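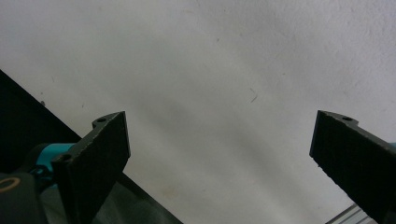 Upstairs room at Hudec, the pictures so far

Quick page before I forget which is which. Hedvika wanted everything in one place so her mother can look without scrolling thru 158 emails. More in May when the shelves go in.

Walls and ceiling first. Pale gray-white, matte, the Arari paint again. Same as the hall. Igor says two coats, I say we look at it in daylight and then argue. Small specks and a hair or so in the finish, the usual. Fine sandpaper, quick wipe, leave it.

Color on the tin looked bluer. Happy with it now. Vratislav still votes for yellow.

Still to come on this page:

Window side, once the tape is off and somebody has washed the glass.

The old bookcase from Skusumska. 14 shelf pegs in a jar, need more, they are an odd size so if you have any please bring them.

Floor. Oiled not varnished, that is decided, pleas don't ask again.

Desk corner. Lamp is at Alun's, cable too short, he is swapping it.

Door handles, maybe. Two kinds, havent picked.

Bigger copies of anything, just write and say which one. The downstairs gallery is still up on the old page, 28 pictures, captions a bit of a mess there too.

Updated 2018-04-01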